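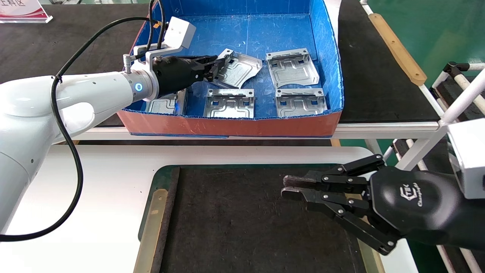

Small Parts, Long Lives

Every old bicycle in Jussara Conceição's shop has a story, and most of them hang on a piece of metal you could lose in a coat pocket. She restores the Trestero, a commuter bike that went out of production years ago and still has riders who adore it — people who will drive for hours to find the right fender stay.

I spent two days with her in June, and I came home wanting to take apart everything I own! There are 103 separate pieces on a stock Trestero, and she can name them all while hunting for her glasses. Her favorite is the rack bracket. It's plain, it's a bit ugly, and it has carried groceries, toddlers and at least one cello.

The parts hunt is half the fun. Shahzad Ghumman runs a mailing list for owners, 876 of them at last count, and the messages fly all night. Somebody in a farm town has a pair of pedals. Somebody else needs exactly those pedals, but in gray. Lorcan Nic Giolla once traded a working accordion for a chain guard and still thinks he got the better deal.

Then there's the riding. We took two of the finished bikes down to the river before breakfast, and mine hummed along so sweetly that I missed the turn for the bridge (Jussara didn't, and waited for me with the coffee). The saddle creaked the whole way. She offered to fix it when we got back, and I asked her to leave it alone.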